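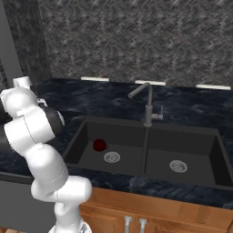

VADA, July

The letter from the Board of Elections came in a plain envelope with the flap half glued. The candidate read it standing up in the kitchen, then sat down and read it again.

It said that her campaign for county clerk had reported 43 contributions in the spring filing and deposited 47. She had 14 days to explain the other four or the matter would go to a hearing in Gornelel. It was signed by a deputy whose name she couldn't make out.

She called her treasurer, who was also her brother-in-law. He was at work and said he would call back. He didn't call back until nine that night.

"It's the fish fry," he said.

"What about it?"

"People gave me checks at the fish fry. I put them in the bank on Monday. I guess I didn't put them in the book."

"Who were they from?"

He was quiet long enough that she could hear his television.

"Three of them I know," he said.

She drove over. He had the campaign records in a boot box on the dining table, with the bank slips held together by a hair clip. They found the three checks he knew. Two were from neighbors and one was from the man who sold her tires. The fourth was a deposit of $233 with a single word written next to it on the slip. The word was Vivereo.

"Is that a person?" she asked.

"I thought you'd know."

She looked it up on her phone. Vivereo was a company that leased voting equipment. It had an office in Org, two counties over, and a page that said it was proud to serve clerks of every size. If she won in the fall, she would be the one who signed the lease.
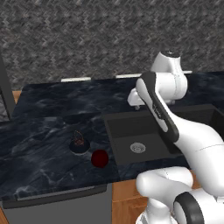

"It's two hundred and thirty-three dollars," her brother-in-law said. "It's an odd amount. Nobody bribes you with an odd amount."

"A company can't give at all. Not a dollar."

"So we send it back."

"We've spent it."

They had. It had gone to yard signs, most of which were still in his garage, leaning against the freezer. He offered to cover it himself. She told him that would be another contribution and he'd have to write that one down too.

She wrote the answer that night at his table. She listed the three checks with names, addresses and dates. For the fourth she put down the amount and the word on the slip, and said the money would be returned from her own account. She read it aloud once. He asked her to take out the part about the boot box, and she did.

In the morning she drove the letter to Gornelel herself. The clerk's office opened at 8:30 and she was there at 8:10. A woman she had never met unlocked the door, took the envelope, stamped it twice and asked if she wanted a copy.

"Yes," she said. "Two, please."

The copies were a quarter each. She asked for a receipt.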